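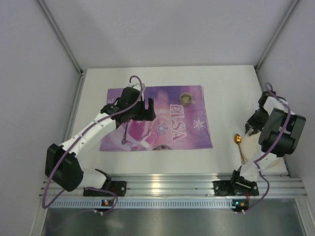

Issue 48, page 6

Leave the Slack In
Dušan Leka

Most of the trouble I get called to on two-arm tables is cable trouble. People tie the cable tight because it looks tidy, and the wrist pays for it. I want a loop above the wrist and a wide bend at the base, even if it looks sloppy – white ties along the forearm are enough.

At Kallden we check ties and connectors every 60 hours. Some shops say that is too often. I disagree. A tie costs nothing, and a new cable means taking the wrist apart.

I also want the boards out front under the rail, where I can see the lights without opening a panel.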